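Search this site Go

Looking for a part-time studio helper at Raltbridge Clay

5 min read

Hi, I'm Trinity Kowalczyk, and I run a little pottery studio on the second floor of the old Naylor building in Raltbridge. If you've ever walked past the bakery and heard a thumping noise overhead, that was me wedging clay, and I'm sorry! I've been doing this on my own (well, with a lot of help from Desmond Begay, who looks after the kilns) and the classes have gotten bigger than the two of us can handle. So I'm hiring!

It's a part-time job, three afternoons and one evening a week, to start as soon as I find the right person. I'd love to have somebody in place before the new beginner classes get going. Please get your note to me soon, I'm reading them as they come in.

So what would you be doing? A lot of it is getting the room ready. You'd weigh out clay, put a bag and a bat at every wheel, mix slip, fill the water buckets, and set out the glaze cups. Once people show up you'd be walking around helping, and I mean real helping, like showing a nervous first-timer how to get their elbows down on their thighs and stop chasing the clay all over the wheel. Then comes the cleanup, and I won't lie to you, there's a lot of cleanup. We mop every night and we never dry sweep, clay dust is bad for your lungs and I'm strict about it.

The evening shift is the Hultari group, who have rented the studio for years and mostly hand-build. They're a talkative bunch, they bring food, and they will ask you about your love life. Safta Mocanu leads that one and she's been making pots longer than I've been alive. If you want to learn coil building, stand next to her and keep your ears open.

You don't need to be a great potter. I'd take a patient person who's thrown a few ugly bowls over a show-off with a nice portfolio, any day of the week. You do need to be OK with lifting (a box of clay is 39 pounds the way we pack it, and the elevator has moods), OK with stairs, and OK with kids, who come in for birthday parties now and then. If you've loaded a kiln before, wonderful, tell me all about it. If you haven't, Desmond will teach you, and he's a much calmer teacher than I am.

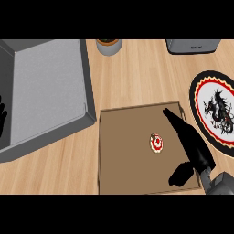 Pale wood and a gray tray.

Now the money part. Pay is $249 a week for the four shifts, paid every other week by check or direct deposit, your choice. You also get your own shelf, free firing for whatever you make (within reason, please don't bring me a bathtub), and clay at what it costs me. Our house clay is the Cemitz stoneware, a nice toasty brown that forgives nearly everything, and I keep a bit of porcelain in the back for when I'm feeling brave. You can use the wheels any time there isn't a class on. I used to sneak in at my first studio job at 6 in the morning just to throw before anybody was up, and I'd be thrilled if you did the same.

There's a trial shift first, paid, so we can both see if we like it. After that I'd ask you to stick around through September if you can. The summer gets busy with the outdoor market, and training a new person in the middle of it about finished me off last year. If you're in school and need your hours moved for exams, just say so early and we'll work it out.

To apply, write me a note. A page is plenty, and I don't need a fancy resume. Tell me where you've worked, what you've made, which afternoons you can't do, and one thing you broke and how you felt about it. Put in a picture of a pot if you have one, good or bad. You can drop it in the mailbox by the side door, or hand it to Vaughn Dunleavy at the bakery counter and he'll run it up to me with my coffee.

I'll call everybody back either way. If the studio phone rings and rings, I'm at the wheel with mud up to my elbows, so leave a message and say your number twice!

Posted December 26, 2018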